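4.2 Surface Finish and Perceived Glare

Participants at the Henness and Tanner sites rated each work surface twice, once under the existing ceiling fixtures and once under the Stumard diffused panels. Desk lighting was held at 300 lux in the first condition and 200 lux in the second. Ratings of discomfort were lower under the panels at both sites, and the difference was larger for light-colored tops than for dark ones. Reading speed did not change.

White tops drew the most complaints in the open-ended responses — chiefly eye strain late in the shift. The Tanner group, whose members sat for about 90 minutes at a time, reported this more often than the Henness group. Dark tops were described as easier on the eyes but harder to keep looking clean.

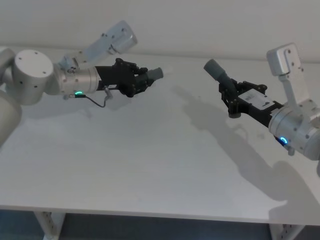
Figure 5. White tabletop with equipment in place.

Wall color was not varied in this study and should be treated separately in later work.

Comments

Was the gloss level of the tops measured, or only the color?

We switched to gray tops in February and the complaints stopped.

Please post the rating form.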